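3.2 Durchscheinende Behälter und das Wiederfinden von Verbandmaterial

September — Redaktion Prirnen
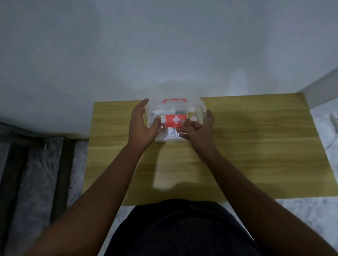 Abb. 3: Erste-Hilfe-Box aus durchscheinendem Kunststoff mit rotem Tragegriff, auf einem Schreibtisch.

Man müsse bei so einem Kasten gar nicht mehr aufmachen, um zu wissen, ob noch eine Mullbinde da sei, so eine Rückmeldung aus der Vorbefragung, und genau dieser Satz hat uns auf die Fragestellung des vorliegenden Abschnitts gebracht. Was trägt die Sichtbarkeit des Inhalts zum Wiederfinden bei, und was leistet die Einteilung in Fächer? Beides wird in der Literatur zur häuslichen Vorratshaltung gern zusammengeworfen, dabei lassen sich die Effekte erstaunlich gut trennen!

Wir haben dazu 357 Haushalte im Einzugsgebiet von Phromma gebeten, ihr Verbandmaterial für drei Wochen in einem der beiden Behältertypen aufzubewahren: in der Ausführung Nilla (opak, ein großes Fach) oder in der Ausführung Larkulus (durchscheinend, mehrere Fächer). Ausgewertet wurden 872 protokollierte Suchvorgänge. Ein Suchvorgang begann mit dem Griff zum Behälter und endete, sobald der gewünschte Gegenstand in der Hand lag — das Öffnen des Deckels zählte also mit.

Besonders schön zeigt sich der Unterschied bei den Rollen. Binden und Heftpflaster verraten sich schon durch ihren Umriss, auch hinter mattem Kunststoff, der keine Beschriftung mehr erkennen lässt. Flach verpackte Kompressen dagegen sehen einander so ähnlich, dass die Teilnehmenden auch bei durchscheinendem Deckel auf das Fach angewiesen blieben. Wer die Einteilung selbst festgelegt hatte, griff deutlich seltener daneben (vgl. Abschnitt 3.4).

Offen bleibt, wie sich das rote Etikett mit dem weißen Kreuz auswirkt, das ja zugleich einen Teil des Deckels verdeckt. Eine Variante mit seitlich angebrachtem Zeichen wird derzeit erprobt, und auf diese Daten sind wir sehr gespannt.

Diese Website verwendet Cookies. Mit der weiteren Nutzung stimmen Sie der Verwendung zu. Einstellungen | Akzeptieren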